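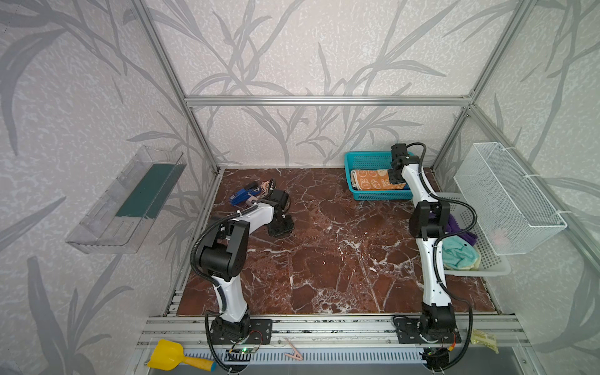

Kasport Two-Arm Bench Kit: What We Learned in One Semester
Project report by Ngân Thái
Applied Robotics, Huststead

Why I picked this project

I came into this class having built exactly one robot, and it was a line follower that followed lines most of the time. So when the project list went up and one of the choices was "evaluate a packaged two-arm kit as a beginner would," I signed up before I had read the rest of the page. My partner Wojcik joined a day later. He is much better at wiring than I am and much worse at writing things down, so the report is mine and the neat cables are his.

The question we were given was simple: can two students with basic Python take the Kasport kit from the box to a working tidy-up task in one semester? The short answer is yes, and I had a great time doing it. The longer answer has some complaints in it.

What you get

The kit is two arms with grippers, mounting plates, a front rail, extrusion for the posts and top rail, the controller boards and the software, which is called Gavska. The price on our order form was $3,589. You supply the computer, the floor surface, the walls and whatever you want the arms to pick up. We finished ours with leafy gray wallpaper on three sides and a dark red-brown marble floor with white veins, and I still like looking at it.

Assembly

The extrusion goes together with one hex key, and the printed guide is very good up to the point where you mount the arms. Then it skips a step. Page 14 has you tighten the black mounting plates down on the rail, and page 15 has you slide them to adjust the spacing, which you can't do once they are tight. We took both arms off and started over. If you buy this kit, leave the plate bolts loose until both arms are on and you have checked that they can reach the middle without bumping elbows.

The cable conduit loops beside each arm, and the guide doesn't say how much slack to leave. Our first try was too short and pulled at the wrist whenever an arm reached for the back wall. Leave more than looks tidy!

Gavska

This was the best part for me. You can move an arm from a small on-screen panel, save a pose, give it a name and call it from Python with a single line. I had an arm waving at Wojcik on the first afternoon. The calibration tool is slow but it walks you through everything, and the error messages are written in real sentences.

The weak spot is running both arms together. The software will happily let you send them to the same place at the same time. There is a setting called "shared zone" that makes one arm wait for the other, but it is off when you install and it is hidden under the display options (why?). Turn it on before you do anything else.

The task

We wanted things you would find in a real house. The cell has a teal mesh tray at the back with a folded orange bunny towel in it, a white basket on the right with two cloths, another wire basket tied to the right wall, and a clear shelf on the left wall for a green sponge. We also used a blue stapler, a toy shovel and a pink clothespin.

We logged 145 pick attempts over the last part of the semester. The stapler was the easiest object by a mile. It has a solid body and the gripper gets hold of it almost any way you come in. Cloth was harder. A folded towel is fine if you grab the fold, but a crumpled cloth is a new puzzle every time, and we ended up writing a routine that pinches, lifts a little, and tries again if the gripper closes all the way. The clothespin was so thin that small calibration errors showed up right away, so it became our morning test. If the arm could get the clothespin, we knew the rest of the day would be okay.

Would I recommend it?

For a class, yes. The arms held their calibration well from one session to the next, and we only had to redo it 2 times. I would want a corrected guide and I'd want the shared zone setting on from the start. I would also ask for softer finger pads, which we never got to try.

Next semester's group gets our code, the pose file and a list of every bolt that should stay loose. Wojcik is working on labels for the cables and says they will be done by Thursday.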